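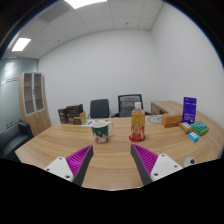 Adhesive Shelf Samples, Entry 7

April 11, 2020
Recorded by Witold Pawlak, Duvley Bindery Workshop
Reading time: 2 min

The purpose of this session was to compare the two wheat starch pastes prepared for the Vukeck ledgers. Both were cooked to the same recipe and strained twice. Paste A was used the same day; Paste B was held overnight in the cold store.

Test strips were cut from the Yu repair tissue, grain long, and pasted to offcuts of the ledger stock. Each strip was placed under a 400 g weight between blotters and left for 20 hours. A second set was pressed at 700 g.

Paste A lay flat at both weights. Paste B showed slight cockling at 400 g along the short edge, and none at 700 g. Peel resistance was judged by hand only and should not be quoted in the treatment report. Roman Rutkowska is of the opinion that Paste B was brushed out too thin, and I am inclined to agree. The set will be repeated using the wider brush.

The lining paper supplied by Rundent was found to be cut cross-grain and has been set aside. A replacement has been requested. No lining work is to proceed on volumes with detached boards until it arrives, which may be as late as May.

Blotters from this session are stained and are not to be returned to the clean stack. Remaining Paste A discarded. Paste B relabeled and kept for the repeat.

To do: check pH strips for expiration, copy peel notes to the job folder.

Contact: Duvley Bindery Workshop, Conservation Desk | © 2020 Duvley | Back to top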